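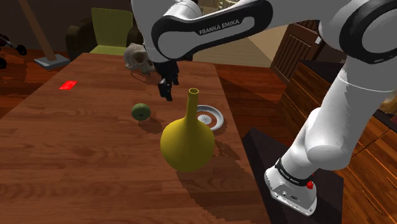 My kids have been asking when a robot is going to clear our table, and after three weeks with Momwood I can finally give them an answer they won't like. Momwood is a desktop program that lets you put a simulated arm in a simulated room and set it jobs, and it's pitched at hobbyists and teachers who'd like to muck about with chore robots without buying one. I paid $70 for the home licence and ran it on the gaming PC my eldest was supposedly using for homework. The sort of thing you're dealing with is a big wooden table with a yellow vase on it, a green fruit, a flat red thing over towards the back, a round dish-like thing and (why not) an animal skull, and an arm beside the table to sort it all out. Anyone who's shared a house with teenagers will recognise that table, give or take the skull.

I should say where I'm coming from. I fit out laundries and small workshops for a living, I can write a bit of Python if you leave me alone with a cuppa, and I've got no background in robotics whatsoever. So this is a punter's review. If you want joint torques, you'll need someone cleverer.

Installing it was painless on the second go. The first go fell over because I'd put it on a drive with a space in the folder name, and the error message talked about something else completely. Once it's running you pick a room, scatter things on a surface, choose an arm and type in what you'd like done. There are 563 objects in the library, and they're a weird and wonderful lot! Plenty of crockery and fruit, a decent range of garden tools, a whole drawer of ornaments, and yet no tea towel and no wet sponge. That's a pretty big hole in a program about housework, when cloth is half of what I do after dinner.

Rooms look good. Shadows fall where you'd expect, the timber grain is lovely, and I spent far too long one arvo just moving an armchair about.

Now for the chores. You can write your own control code, or you can use the built-in helper, which is called Sirkier and which takes plain English. I leaned on Sirkier most of the time. I set it one job, "put the fruit in the bowl", with the fruit and the bowl somewhere different every time, and let it run 1,000 goes overnight with the fan roaring away in the study. In the morning there was a tidy little report, and the fruit job had come good in most of them. Lovely, I thought, we're nearly there. Then I had a look at the ones that failed and got a lot less excited. Sometimes the fingers closed beside the fruit and the arm carried nothing at all across to the bowl, very carefully, and let go of it. A few times it knocked the fruit off the table and then carried on as though the fruit was still there. I laughed until I pictured it with a jar of beetroot.

Tall things are much worse. Anything with a skinny neck and a fat bottom, like a bulb vase, is a proper test, and Sirkier nearly always wanted to grab from straight above. You and I would just pick it up round the neck from the side without thinking. I got better results when I wrote the approach angle in myself, but by then I'd spent an evening on one vase, and I could have cleared my own table a hundred times over (and wiped it).

Flat things are the other headache. A thin book or a place mat lying on the table gives two fingers nothing to get under. My mate Griet Brouwer, who runs the packing benches at a joinery, came round and suggested sliding it to the table edge first and pinching it there. It took us a good hour to get that written, and it worked well enough that she went quiet and started asking about her own benches. Her view is that shop-floor jobs are a better bet than the kitchen: same box, same height, same spot, all shift long. I reckon she's right. When I pinned everything in place and only asked for one shape to be moved, Momwood hardly missed. I started shuffling the clutter again and the mistakes came straight back.

There's also a paid add-on from Brirnton that gives you workshop benches and bins. I had the trial. The bins are good, the benches are all one height and you can't change it, which drove me bananas given what I do for work. I didn't buy it.

Support is one bloke as far as I can tell, Henk Verstraete, and he answered my emails by the next morning every time. He was upfront that a good score in the program doesn't mean the same code will behave on a real arm, where surfaces are slippery and fruit squashes. I'd have liked that on the box in bigger letters. The manual, on the other hand, is pretty rough, and chapter four refers to a menu called Chaudhry that I never found. (Henk says it was renamed in January. The manual hasn't heard.)

Things I liked: the look of it, the overnight runs, being able to replay a failure slowly from any side you like, and Henk. Things that annoyed me: no cloth, no water, the folder business, and the undo button, which only goes back one step and will happily let you lose a room you spent all evening setting up. Save often.

Would I tell you to buy it? If you've got a curious teenager or you teach a tech class, yes, go for it, it's cheap for the hours you'll get out of it and there's real learning in watching an arm make a hash of something you do half asleep. If you're hoping to find out whether to hold off on hiring a cleaner, save your money. From what I've seen a machine could shift the same part from one tray to another all day and I'd trust it. Clearing up after my lot is a fair way off, and putting the leftovers in the fridge with the right lid on is further off again.

Four stars out of five. I'd go to four and a half if they put a tea towel in.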